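Category: Local Government / Grant Reports
August 29, 2020
By Érica Macedo
4 min read

Progress report to the Arruda Fund: Suvville voter registration and mail ballot project

This report covers the work paid for under the second installment of the grant, from February through the end of the summer. The first installment was reported separately and I have left it out except where a number carries over.

Registration

The target for the period was 700 completed registration forms turned in to the city clerk. We are short of that by 278. Nearly all of the shortfall is from the spring, when the library tables and the two apartment complex visits were canceled. From the middle of June we went back to working outdoors, mostly in the parking lot of the Gralon grocery on Saturdays, and the weekly returns have been close to what we planned.

Washington Falcão has been handling the forms after they come in. He checks each one for a signature, a date of birth and a full street address before it goes to the clerk. Forms with something missing get a phone call and then a postcard. The most common problem is a mailing address with no apartment number, and we have moved that line higher on our instruction sheet.

Mail ballots

This was a small line in the original proposal and has become the larger part of the work. Most of the calls we get now are about the November ballot: how to ask for one, when it will arrive, and whether it can be dropped off in person at City Hall. The clerk's office confirmed in July that there will be one drop box, at the side entrance, and that it will be emptied daily. We had asked for a second box on the east side of town. The council did not take that up before its recess, and Councilman Ivar Holmgren has said he will put it on the agenda again in September.

We printed a one-page guide in English, Spanish and Portuguese. Daiane Vasconcelos did the Portuguese version and corrected two errors in the English while she was at it. The guide was mailed to every household in wards 3 and 7, with extra copies left at the clinic, the laundromat and both fire stations.

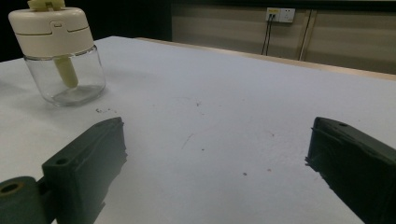
White tabletop and a pair of dark green gripper fingers.

Candidate forums

We had planned two forums for the city council race. One was held, by video, with five of the six candidates taking part. The peak audience was 100, which was the limit on our account, and several people wrote afterward to say they could not get in. We have upgraded the account for the fall forum. The questions were collected in advance and read by the moderator, Valdir Lacerda. Street repair, the bus schedule and the water rate increase took up most of the evening – the proposed charter change got one question, near the end.

The second forum has been moved to the fall and will cover the mayor's race only. Both candidates have agreed to the format. The date is still open.

Spending

Personnel costs are on budget. Printing and postage are over, for the reason given under mail ballots. Travel and room rental are well under, and we would like permission to move the unspent part of those two lines into postage. A revised budget page is attached. The yard sign holders ordered from Plastus arrived with the wrong size slot and were returned for a full refund, so that item does not appear.

Changes to the plan

We have dropped door-to-door visits for the rest of the year and replaced them with phone calls. The calls are slower than the visits were, and a good share of the numbers on our list are out of date. Washington is working from the newer list the clerk released in August.

Next period

Registration tables will continue through the state deadline. After that all hours go to mail ballot questions and to rides for people who want to vote in person. We still need drivers for the late afternoon on election day. The final report will include turnout by precinct, once the clerk has certified the results.

Questions on the budget page can come to me directly.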